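Stop counting demos

30 January 2023

Quick one, typed between two other things, so forgive the mess.

Everybody in imitation learning reports the same number. How many demonstrations. We collected 200, they collected 804, somebody's poster in March will have more. Bigger bar, better paper. I've written those sentences myself, twice, and I'd like to stop.

Take the Lonstead tray task. Small object, one tray, put it down inside. Dull on purpose. Aidan Fahy trained the same policy two ways. First on all 200 demos, whatever came in, all operators, all moods. Then on 100 that Trinidad Ignacio picked by watching every single one and throwing out the ones where the hand dithered. Half the data. The small set won, and not by a hair. The big-set policy hovers over the tray. Drifts, comes back, drifts. You can see the operators' indecision in it, averaged into mush.

I know, one task, one lab. Cowie got the opposite on drawers, more was simply better, and I beleive them. Drawers have a handle and there's pretty much one way to pull it. A tray is all open space. A hundred places to let go and every one of them fine, which is exactly the trouble.

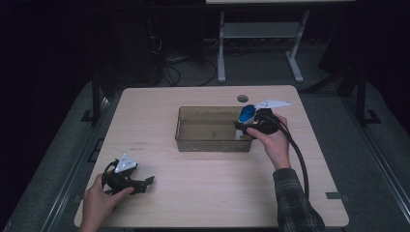 Tray task, hand-held grippers, one in each hand.

Which brings me to the hand-held thing. I was a skeptic. Teleop has the real arm in the loop, so whatever you record the arm can do, end of argument. Hand-held grippers let a person move like a person, and people move in ways our arm hates. Wrist flicks especially. But the demos are smoother. Less stopping to think. Trinidad kept far more of the hand-held ones than the teleop ones, and after sitting next to her for a session I'd have made the same calls.

So what do I want? Publish the rejects. Say what you threw out and who threw it out and what rule they used, if there was a rule. "We filtered low quality demonstrations" is not a method. Its a shrug. Somebody sat there and made 200 small judgments and those judgments are half your result.

And yes it's slow. 30 demos in, your eyes go. Two people will disagree, Aidan and Trinidad did, mostly over pauses near the release. Fine. Print the disagreement too. I'd read that table before I'd read another ablation on chunk length.

The usual reply is that scale washes all this out. Maybe! With enough data, maybe. Most of us don't have enough data, we have a table and a couple of tired grad students, and pretending otherwise is how you end up with an arm that hovers.

More when the Okivthorpe runs are done. Second site, diffrent operators, same tray task.

Recent posts
Cowie and the drawer results, a second look
Why our arm hates wrist flicks
Notes from the Nokthorpe workshop
Teleop lag is a data problem
Reading list, manipulation, winter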